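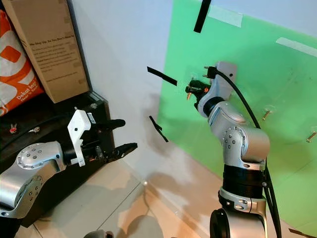
How long does it take to get a parcel back once the courier says it's "with your neighbour"? Sixteen days, if you live in my building.

1/ The parcel was a kettle. I ordered it in August from a shop called Takano, who sent me a very cheerful email about my "tea journey". The tea journey had a delivery slot of 7am to 7pm, so I stayed in.

2/ At 2.15 my phone said it had been delivered. I was sitting next to the front door, where I'd been since breakfast, eating toast on the bottom stair like a child in a Victorian advert.

3/ The card said "left with neighbour". There was a box for the flat number. In the box the driver had drawn a small wavy line. Could be a 7. Could be a river.

4/ Flat 7 hadn't got it. Flat 7 did have a grievance about the bins, which I now also have, having stood there long enough to catch it.

5/ Rang Drivico, the courier. I was number 28 in the queue. The hold music was pan pipes doing something I think was once by ABBA. At number 3 it thanked me for my patience and cut me off.

6/ Second go. I was told the parcel was in a "safe place". I asked where. I was told they couldn't share that, for security.

7/ So I made tea in a saucepan. You can get used to it. You pour it over the mug, the worktop and one sock, and what's left is tea.

8/ Takano offered me a voucher for £3.73, which wouldn't buy the lid. I wrote back asking how they'd arrived at 373 pence exactly. They replied that they were glad to have resolved this for me.

9/ Then on Friday evening a man from Alon Court knocked with the box under his arm. Alon Court is the next street over. He'd been away, his lodger had signed for it, and it had been under their coats ever since. Lovely bloke. Wouldn't take a biscuit.

10/ Kettle's fine. Bit loud. It has a blue light so you can tell from the hall that it's on, in case the noise hadn't reached you.

11/ Drivico have now texted asking me to rate my delivery out of five. The link doesn't work.

12/ Also I've just had a card through the door for something I haven't ordered. Left with neighbour. Wavy line.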